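Washing and drying heavy cotton fleece

Updated 2016-01-21

Fleece-backed cotton holds more water than any other knit in an ordinary wash load. Most of the usual complaints (stiff cuffs, a sour smell at the pocket seams, a hem that has gone wavy) come from the drying stage and can be dealt with there.

Before the wash

Close zippers fully. Tie drawcords in a loose bow or pull them out; a cord that vanishes into the casing can be brought back with a safety pin or a straw. Turn the garment inside out. Empty the pockets and brush the lint from the corners with a dry toothbrush.

Sort by weight as well as color. One heavy top in a load of T-shirts pulls the drum off balance, and the machine will cut the spin short to protect itself. Two or three heavy pieces together spin better.

Wash settings

Warm or cold water, normal cycle. Use the lower line on the detergent cap. Too much detergent stays in the pile and feels like stiffness once dry. Skip liquid softener on anything meant to absorb sweat.

Spin speed matters more than temperature. At 1000 rpm a heavy top comes out damp but not dripping. If your machine has a slower default for mixed loads, run a second spin on its own. It costs seven minutes on ours and takes hours off the drying time.

Drying

Shake the garment hard by the shoulders, then by the hem. Pull the side seams straight while the cloth is still damp. Ribbing should be pushed together, never stretched.

A rack is better than a hanger. If only a hanger is available, use a wide one and move the garment after the first few hours — shoulder points set early. Leave a hand's width between pieces. Turn pockets out.

In a dryer, use medium heat and take the load out while the thickest seams are still faintly damp. Finish on the rack.

Checking and folding

The last places to dry are the pocket edges, the cuffs and the collar seam. Press each between two fingers. Cool to the touch usually means damp.

Fold on a surface larger than the garment with its sleeves spread. A bed does well. Smooth from the center outward, bring the sleeves in, then fold up from the hem.

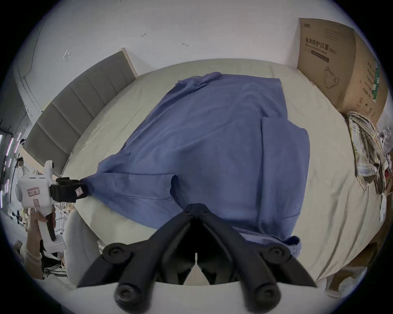 Győző Hajdu wrote in to say that he skips the finger test and weighs his tops on a kitchen scale instead, once before the wash and again off the rack, and puts them away only when the two numbers match.

The scale method works, provided the pockets were empty both times. Store folded on a shelf. Hooks stretch the neck.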